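Wondstead Business Park - Site Readiness Grant
Progress report, March 1, 2023
Prepared by Bianka Kiss for the grant office

Grading on Parcel 2 is complete and the storm sewer tie-in passed inspection. The water main extension along Pritchard Road is 70 percent installed. The remaining 647 feet depend on an easement from the adjoining owner, whose attorney returned comments on the second draft. 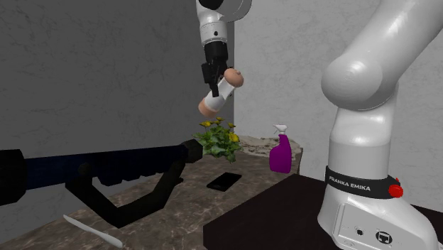
Fiketti signed a letter of intent for the north building and has asked for a longer due diligence period. Griltus toured the site again but has not submitted space requirements. We do not count Griltus toward the occupancy target.

Spending is within budget except for rock removal, which ran over the line item by $2,146. We request a transfer from contingency to cover it - no change to the total award.

Povilas Rimkutė has taken over utility coordination and should be copied on reimbursement questions. Open items for the next period: recorded easement, revised plat, electric service quote.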